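I put 2000 pounds into Stason at ten past six in the morning, in my dressing gown, with one sock on. Ayana Asfaw had told me about it at her sister's barbecue. Hemp fibre, she said, for insulation panels, and a little sideline in CBD oil, and they were going to be bought by Petow before the summer was out. She'd put in 1000 herself, so naturally I had to go one better. That's the sort of person I am, I'm afraid!

By April I was checking the price before I'd even cleaned my teeth. Fifty pence a share when I bought, then 61, then a glorious afternoon at 88 when I rang my brother and used the word "portfolio" (he put the phone down). I read everything. I read the chairman's letter twice. I learned what a licence amendment was and explained it to the woman at the chemist, who was very patient, considering the queue.

Then Petow went and bought Jisoteo instead.

I found out lying in bed with the phone an inch from my nose, and the number next to Stason was red and had a minus in front of it. I worked it out on the back of the gas bill. 472 pounds left. I did it again in case I'd been hasty, and it was still 472.

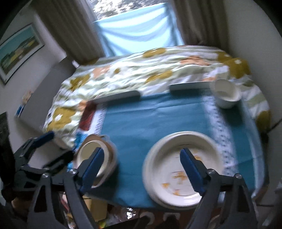

So I rang Ayana, all ready to be magnificent and wounded, and she picked up on the first ring sounding like she'd just won a caravan.

"Oh, Stason," she said. "I sold those weeks ago. Didn't I say?"

She had not said.

"I'm in Seyoum now," she went on. "They do the seeds. Everybody needs seeds, don't they?"

I told her I was finished with all that, thank you very much, and that what I had left was going in the building society. Then I asked her how you spelled it.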